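Section 5: Setting up and looking after the tidy-up cell

Read this section with the arms switched off. The Betgate cell is small, and everyone who has worked on it has bumped an elbow on it at least once.

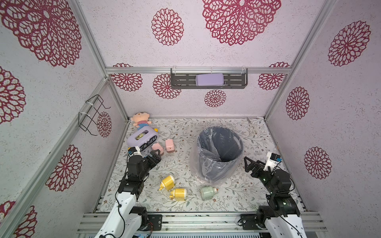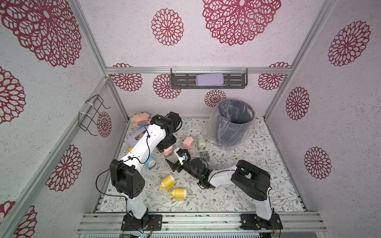

Tidy-up layout: two arms on the front rail, lined bin on the leafy mat.

Betgate, June

5.1 Before you start

The wallpaper stays. We have had requests. It went up with a good deal of paste and some strong language, every policy trained in this cell has seen it, and taking it down now would mean starting the Grenine recordings again from scratch. If the red flowers bother you, face the door between runs.

You will need:
- the hex keys from the Valach kit (the complete set, if you can find it)
- a torch
- side cutters and spare cable ties
- a soft dry cloth
- clear bin liners
- the cell logbook, and a pen that works

Caution: Both arms share the one rail and can reach the same patch of mat. They have no manners about it. Keep your hands, hair and lanyard behind the rail whenever motor power is on.

5.2 Checking the mounts

1. Switch off motor power at the supply and wait 16 seconds. The servos hold for a moment after the switch, then let go, so support each arm by its white links while you wait.

2. Take hold of the left arm low down and rock it gently. The mounting plate should not shift on the rail. If it does, tighten the bolts a little at a time, working across the plate from corner to corner. Aluminium rail is forgiving up to a point, and you will know the point by the sound.

3. Do the same on the right.

4. Look along the front rail from one end. If the plates have crept, slide them back to the pencil marks before tightening. Do not make new pencil marks. There are already three generations of them and only the darkest can be trusted.

5. Check the red and black wires at both bases. They sit out in the open and are easily snagged by a sleeve. Look for nicks, flattened spots and anything held together by optimism. Replace a damaged lead; tape is not a repair.

Note: Leave slack in the cable at the left elbow. A loop there looks untidy and is meant to. A previous tidy person tied it flat to the link, and the first full reach pulled the plug out of its socket.

5.3 Grippers and camera mounts

1. With the power still off, open and close each gripper by hand. The travel should feel even. Gritty travel usually means crumbs of something, so wipe the jaws with the dry cloth and try again.

2. Wiggle each camera mount. Any play at all is too much. A mount that has tilted by the thickness of a fingernail will have the gripper closing confidently on thin air, and you will spend the afternoon blaming the software.

3. Check the plug at each small blue board. Push it home with a thumb. Never pull it by the wires.

4. Restore motor power and confirm that the status lights come on. If an arm stays dark, go to 5.6.

5.4 Laying out the mat

1. Smooth the mat flat, starting from the back corners. A ridge will roll anything cylindrical to exactly where you don't want it.

2. Fit a clear liner to the bin and fold the excess over the rim. The folds will droop. Push the worst of them down, then leave it alone; the arms have been trained on droopy folds and are used to them.

3. Stand the bin on the mat within reach of the arms. The centre and the back right are both acceptable. Write down which you chose.

4. Scatter the small objects between the arms and the bin. Vary them from run to run: some on their sides, some upright, one partly behind another. Resist the urge to make neat rows. People who line things up get very good results that vanish the minute anybody else sets the mat.

5. Put the plush doll in the back left corner. It is the softest thing in the set and the hardest to grasp, because the jaws squash it before they hold it. Be patient.

6. Keep spare cable along the right wall, behind the objects. A gripper will pick up a cable with great enthusiasm if you leave one where it can.

Caution: Use empty containers only. The arms have no opinion about lids, and the mat is not as washable as its label claimed.

5.5 Slow run

1. Set the speed limit to 40 per cent and send both arms to the rest pose. Keep a hand near the stop button.

2. Move the left arm towards the back left corner and return it. Watch the elbow cable through the whole movement.

3. Bring the right arm in over the middle of the mat and return it. Make sure the gripper clears the rim of the bin and does not gather up the liner.

4. Move both arms together through the Cheung routine, which is five short reaches on each side. Stop at once if they look like shaking hands.

5. If all is well, raise the limit to 100 per cent and repeat. Record the result in the logbook. "Fine" is not a result.

5.6 When it won't behave

One arm does not wake up.
Switch off, reseat the power lead at the base, then work along the arm reseating each servo plug. Switch on again. If the arm is still dark, swap the base leads left for right with the power off. If the fault moves, it was the lead.

A joint buzzes at rest.
It is holding against something. Look for a cable caught in the elbow, or a gripper pressed against an object. If neither, let the arm cool and rerun the zeroing step.

The gripper closes beside the object.
Check the camera mount first (5.3, step 2). Check it again after you have decided it can't be the camera mount.

The liner comes out with the gripper.
Stop the arm, open the jaws by command and free the plastic by hand once motor power is off. Do not have a tug-of-war. The arm is stronger than the liner and will win.

Objects keep rolling to the front.
The cell is out of level. Adjust the feet, not the mat.

5.7 End of day

Send both arms to rest before cutting the power. Check the ties on the wire rack on the left wall and trim any sharp ends. Empty the bin onto a bench and count the objects back against the list on the cupboard door. Return the hex keys to the Valach kit, including the small one.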